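Ticket: wrist view policy stalls over the grapes
Opened by: Napaporn Boonchu
Project: Kadel
Status: open, waiting on retrain
Last updated: 14 September 2021

Right, I've had another go at the grape stall and I think I know where we are. Same as Wiroj reported – the arm comes in nicely, gets over the bunch, then dithers and never commits to the close. I ran 10 trials with the February checkpoint and it stalled in 6 of them. Swapping the bunch round made no odds.

I did wonder about the fizzy drink bottles, so I went through the wrist camera stills one by one (my eyes!) to see what the policy gets to look at just as it goes quiet.
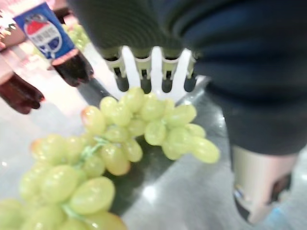
Wrist camera, fingers over the grapes, bottles upper left.

What bothers me is how much of the view is dark blue arm. The policy was trained on 600 demos with the arm masked out, and I'd left the mask off at run time. Silly me! I put it back and did 10 more: two stalls. Better, but still not good enough to close this.

Next up I'm adding 300 demos with more than one bunch in view, as I suspect it can't decide which one it's after – only a hunch so far. Chanida, could you keep the old checkpoint on the Pleltik drive so we can compare? I'll post the numbers under this ticket once the retrain is done.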